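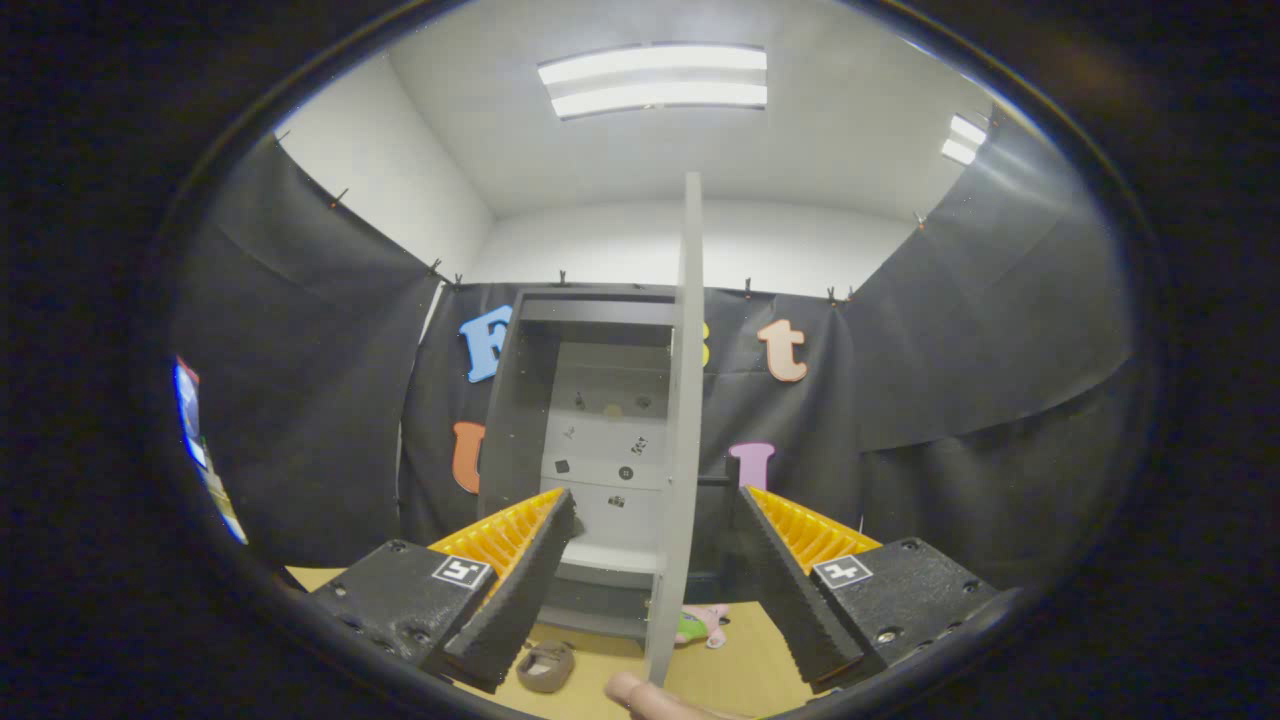
4.2 Finger inserts and wrist camera

We compared two finger designs on the same hand-held gripper. Both use the same black outer pad. The first, which we call the solid finger, has a flat printed backing behind the pad. The second, the ribbed finger, replaces the backing with a flexible slatted insert that bends when the pad meets an object. The inserts were printed by Zesavska in one batch, and we did not sort or trim them before use. Figure 3 shows the ribbed fingers from the wrist camera, with the yellow-orange inserts behind the pads and one square marker on top of each finger.

Gripper width is read from these markers. The distance between the two marker centers is converted to an opening in millimeters with a linear fit, made once per finger pair with a set of gauge blocks. We refit after every change of inserts. Skipping the refit gave an offset large enough to matter for thin objects, and the first 7 sessions recorded with ribbed fingers were dropped for this reason.

The wrist camera uses a fisheye lens, so the usable image is a circle with black corners. We kept the full circle during recording and masked the corners before training. An earlier version of the pipeline cropped to the largest square inside the circle, but this often removed a marker when the fingers were wide open, and the width reading then had to be filled in from neighboring frames. With the full circle, both markers were found in almost every frame under ceiling lights. Most of the remaining failures came from glare on the top face of one finger.

4.3 Objects and recording

The objects were chosen to cover soft, round and thin shapes. Soft items included small plush toys and pouches. Thin items included flat boards standing on edge, which must be gripped across their narrow side. The thin group is the hardest for the width estimate because a small error decides whether the controller believes it is holding anything.

Three operators recorded all demonstrations. Each worked with both finger types, and the order was switched halfway through to limit practice effects. An operator picked up the object, moved it to a marked area and released it. Attempts in which the object was dropped were kept and labeled as failures. In total we recorded 3,723 demonstrations, of which 2,063 used the ribbed fingers. The imbalance comes from a stretch in July when the solid pair was out of use with a stripped screw.

4.4 Controllers

The policy was trained once per finger type and run on a Moya arm under two controllers. The position controller follows the predicted opening directly. The Tillent controller follows it until the motor current passes a threshold and then holds a constant current. The threshold was set by hand on a foam block and left unchanged for all objects. Nearly 700 evaluation trials were run, split evenly over the four combinations of finger and controller.

4.5 Results

Ribbed fingers did better than solid fingers on soft and round objects under both controllers. The gain was larger with position control. We read this as the insert taking up some of the error in the predicted opening, which the solid finger passes straight to the object. With the Tillent controller the two finger types were close on soft objects, and the remaining difference was mostly on round objects that rolled before the pads closed.

Thin objects went the other way. The ribbed fingers allowed a standing board to rotate between the pads after lifting, and several trials ended with the board touching the table at an angle. Solid fingers held boards upright more often. A stiffer insert might reduce this problem, but we had only one stiffness available.

We also looked at wear. The ribs took a slight permanent bend over the course of the study, and the refit described in Section 4.2 absorbed the change in marker spacing at closure. The pads themselves were replaced once on each pair. We did not test the two designs with different pad materials, and the comparison should be read with that limit in mind.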